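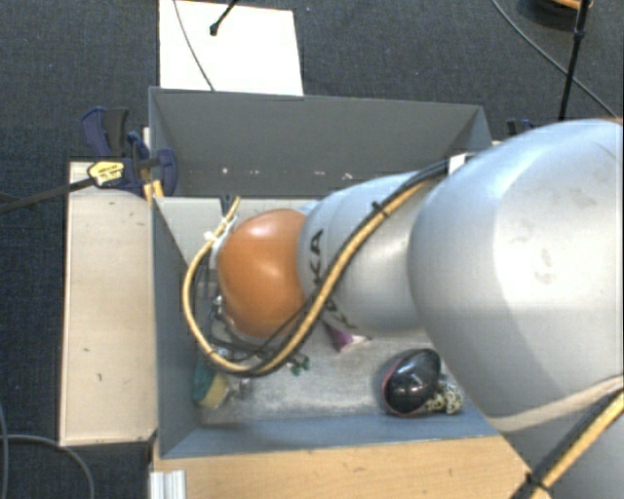
Himmont Books started on a kitchen table, with a shoebox of letters that Lorcan Noonan's grandfather had written home from an infantry company in Italy. Lorcan typed them up one winter for his cousins, had 200 copies printed, and gave away all but one (his mother kept asking for more for the neighbors). The copy he held on to still sits on the shelf by our front door, and you're welcome to take it down and read it when you visit. 199 others are out in the world somewhere, and every so often one of them comes back to us with a note tucked inside from a reader who had a father or an uncle in the same hills.

We publish military history, mostly unit histories, diaries and letters, and we lean toward the people who don't usually get a book: cooks, signalmen, truck drivers, medics, the clerk who typed the casualty lists. If you have ever gone looking for a relative's company and found two lines about it in a very thick book, you'll understand why we like doing this so much!

There are four of us. Lorcan still reads every manuscript first, usually with a pencil behind each ear. Junaid Farooqui draws our maps, and he will happily spend a week on a single river crossing if the old survey sheets disagree with each other, as they nearly always do. Tuấn Hà looks after editing and the index. Sơn Tôn joined us to run the Trình list, our series of memoirs by Vietnamese veterans and their families, printed with the Vietnamese and English on facing pages. The first book in it was put together from the notebooks of his aunt, Lợi Tôn, who was a field nurse, and it remains the one we get the most mail about.

Our print runs are small, 1,000 copies for most titles, and we reprint when people ask us to. We also put out Dirach, a newsletter of readers' questions, corrections and odd finds from the archives, and we send it free to anyone who writes in.

If you have papers at home and wonder if they might make a book, please do get in touch. Send us a few photocopied pages and a line or two about who wrote them, and keep the originals safe with you for now. We read everything that comes in, though December is slow going, and we try to answer every letter even when the project isn't one for us. Afternoons are the best time to phone, and whoever is closest to the desk will pick up.

Recent from Himmont
Letters from the Second Platoon
The Trình List: New and Forthcoming
Drawing the River: Notes on Our Maps
Neltus Ridge: A Signalman's Diary
Dirach: Readers' Corrections
How to Send Us Your Family Papers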